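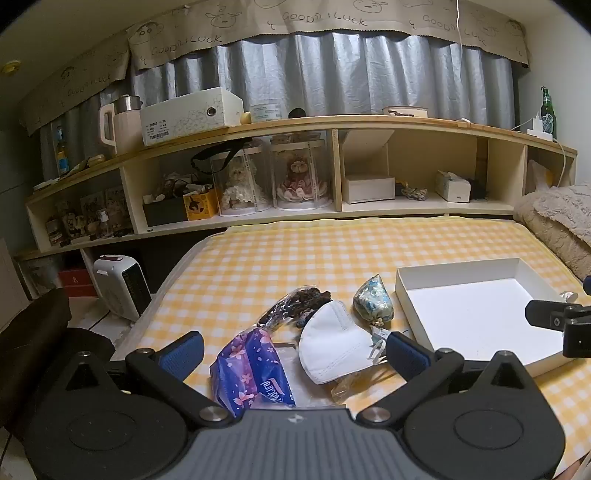 Singing through the cold months

Dear singers and friends of the Tildale Choir,

It is again the time of the year when half of the altos are coughing and the other half are sitting with a scarf up to the nose. Last winter we had to move the Fauré because there were almost no tenors left who could make a sound, and I have promised Jytte Stougaard that I will write something before it happens again. I am not a doctor. I have been singing in choirs since I was a child in Denmark and I had a very strict teacher, so most of what follows comes from her, and some of it from Graziella Longo, who gave us the voice day in April. Those who were there can read it as a reminder.

If you have a cold

A normal cold in the nose does not mean that you must stay at home with your voice, but please think of the person beside you. We stand close in the Romden hall and the air in there is not good when the windows are shut. If you are sneezing, stay at home on that evening. You will not lose your place in the concert for one missed rehearsal, and also not for two. Wojciech Urbańczyk makes a recording of every rehearsal and sends the link on the day after, so you can follow at home with the notes on your knees.

If the cold is nearly over and you feel well, come and sit in the chairs at the side by the radiator. Bring your own tissues and your own cup. You can listen, write in your markings and learn the words. I have learnt whole pieces in this way without singing one note, and it is surprising how well they sit afterwards.

If you have lost your voice

When the voice is gone, let it be gone. Many people begin to whisper because they think it is kinder to the throat, but my teacher was very much against it, and Graziella said the same to us. Speak little and speak softly with your ordinary voice, and leave the telephone alone if you can. Do not try the voice every hour to hear if it has come back. I know how tempting this is, I have stood in my own kitchen and done it.

When it does come back, begin in the middle. Hum a little on a comfortable note and slide down from it, like a small sigh. Leave the high notes for some days. For the sopranos this means that in the Christmas pieces you can leave out the descant and sing the melody with the others, and no one will look at you. If you are still hoarse after three weeks you should see your doctor.

What to drink

Water, and through the whole day. A big glass five minutes before the rehearsal helps mostly the queue for the toilet. Tea is fine. Several of you have asked about honey and lemon: it is pleasant, so drink it if you like it, but it does not touch the vocal cords, it goes down the other way. I would be careful with the very strong menthol sweets, which leave my own throat dry after the first nice feeling. Breathing over a bowl of warm water with a towel on the head is old-fashioned but I do it every winter. Let the water stand for a while first so that you do not burn yourself.

Bedrooms are often too dry when the heating has been on. Guðlaug Hviid hangs a damp towel over the chair at night and recommends it warmly.

Warming up at home

Some of you come directly from work and through the cold, and then the first song is hard. Five minutes is enough, and in the car is also good. Roll the shoulders, yawn with the mouth closed, and make the sound of a motor with your lips up and down. After this, sing a simple tune on "ng" and then on "oo". Please do not start with the Gloria in the car park. I mention it because we have had a kind letter from the house opposite.

In the hall

From now on we open the two back windows during the break, also when it is raining. Bring a cardigan. The coffee is moved to the small room so that we do not stand in the draught with hot cups. If you use the black folders belonging to the choir, please take the same one every time and write your name inside in pencil.

The chairs are a separate matter. We have tried the new rows for a month and the basses say that they see nothing except the piano lid. Jytte will make a new plan, and if you have a wish you must tell her before the end of the rehearsal and not in the middle of the night by text message.

Practical matters

The Christmas concert is in Skov church as last year. There are 307 seats when the gallery is open. We sold 17 tickets at the door last time, which was too late for many of them to find a good place, so ask your families to book early. Each singer can reserve two tickets in the front part. The list lies on the piano.

The music for the spring programme has come. It cost 324 pounds altogether, and those who want to keep their own copy can buy it for 27 pounds from Wojciech. The others borrow as usual and give back without coffee rings.

We are still looking for someone who will turn pages for the organ in the second half. You need to read music but you do not need to be fast, there are long pages. It is warm up there, and you hear the choir better than from any other place in the church.

The next newsletter comes in the new year. If you have something for it, a concert you liked or a good pastille, write to me or put a note in the box by the door. I can read nearly all handwriting, also Guðlaug's.

With warm greetings and a wish for healthy throats,

Birthe Kirkegaard
November 13, 2019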